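Teaching by Hand: Gallery
Avier Programme, Drorthorpe

The Avier programme records everyday tasks as they are carried out by people, so that a robot may later be shown the same movements. The work is organised from Drorthorpe and has been under way since July. Two methods are in use. In the first, an operator performs the task with his or her own hands while the view from the head is recorded. In the second, the operator guides the arms of the machine by remote control from a neighbouring desk.

Towel folding was among the first tasks to be approved. Cloth changes shape each time it is lifted, and a movement that suits one towel may not suit the next. Operators are asked to work at their usual pace and to keep both hands in view when making a fold.
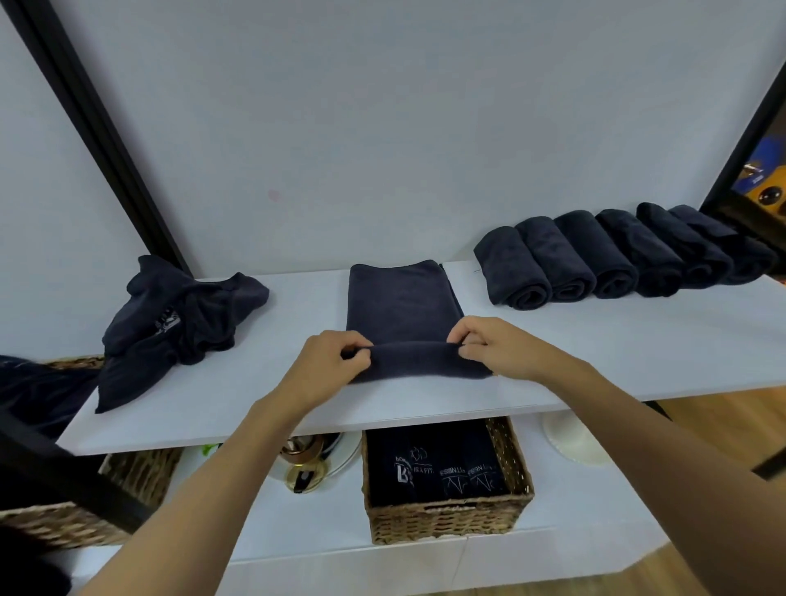
The same shelf task is repeated with the towels set out differently each time. Rolled towels are kept to the back of the shelf, and those still to be dealt with may be left in any state, bunched or flat. An operator who makes a poor fold is asked to open the towel and begin again without stopping the recording — corrections of this kind are kept and marked as such.

The first set contains 102 recordings of towel work, the longest of them lasting almost 30 minutes. Each is divided into short steps, which are named in plain words: take hold, fold, roll, set down. The naming is checked by a second member of staff before the recording is released to the Sundaram laboratory, where the training is carried out.

Remote control sessions follow the same list of steps. They are slower, and operators complete six practice sessions on the Skakutance control desk before their work is added to the set. A further 200 recordings are planned, covering table laying and the packing of shopping.

Page last revised September 2024. Requests to use material from this gallery should be sent to the Avier programme office, Drorthorpe.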